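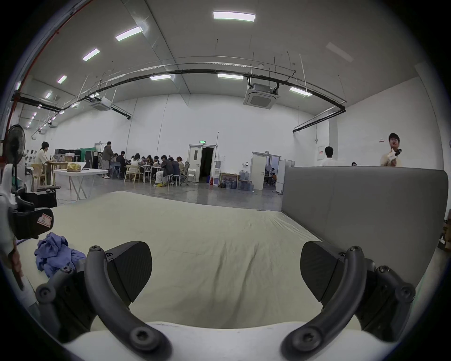
Brollarum Residents' Association
Minutes of the general meeting, 17 April 2022

Present: Zaid Haddadin (chair), Mỹ Kim (money), Gianni Cattaneo (grounds), Shabnam Sethi (minutes), and residents of 19 flats.
Apologies: Hằng Ông.

The meeting opened at 7.05 pm in the ground floor meeting room.

1. Minutes of the last meeting
The December minutes were agreed with one correction. Under item 4, "east stairs" should read "west stairs". Zaid signed the corrected copy.

2. Matters arising
The front door closer has been replaced and the door now shuts by itself. The light on the second landing still goes off too quickly. Gianni has asked for the timer to be changed twice and will ask again.
The letter to the council about the kerb has had no reply. Shabnam to send it again, with a copy to the ward office.

3. Accounts
Mỹ reported a balance of £1,787. The only large payment since the last meeting was £336 to Utach for clearing the gutters on both sides. Two flats are behind with their yearly subscription and have been written to. A resident asked whether the gutters needed doing every year. Gianni said the back ones do, on account of the lime trees, and the front could be left for two. Agreed to ask Utach for a separate price for the back only.
The accounts were accepted.

4. Bike store
There was a long discussion. Several bikes have flat tyres and have not moved for a long time, and new residents cannot find a space. Gianni suggested tying a paper label to every bike and giving owners 28 days to sign it. Unsigned bikes would then be moved to the yard, and offered to the repair workshop in Dương if still unclaimed by the next meeting.
One resident was against moving anything without a letter through each door first. Another asked about children's bikes and scooters, which are often left in the hallway. It was agreed that these should be labelled too and that the hallway must be kept clear.
Proposed by Gianni, seconded by Mỹ. Carried, one against.
Action: Shabnam to write the letter. Gianni to label the bikes once the letter has gone out.

5. Bins
The food waste bin is being used for general rubbish. New signs were suggested. Mỹ said there were already three signs. Agreed to move the food bin away from the main row and see if that helps.
The collection day for glass has not changed, despite the leaflet.

6. Lift
Nonik have written to say the yearly service will take one full day and the lift will be out of use from 8 am to 4 pm. The date is not fixed. Zaid has asked for at least a week's notice so that residents on the upper floors can plan deliveries. The noise on the way down past the third floor has been reported to them and will be looked at on the same visit.

7. Garden
Hằng sent a note, read out by Zaid. She would like the bed by the gate dug over and replanted with herbs, and is willing to do the work if the association pays for compost. Agreed up to £40. The water butt leaks at the tap. Gianni to fit a new washer.

8. Any other business
Flat 11 asked for less noise in the courtyard after 10 pm. Noted.
The spare key to the meter cupboard is missing. Anyone who has it should return it to Zaid.

The meeting closed at 8.40 pm. Date of next meeting to be put on the noticeboard.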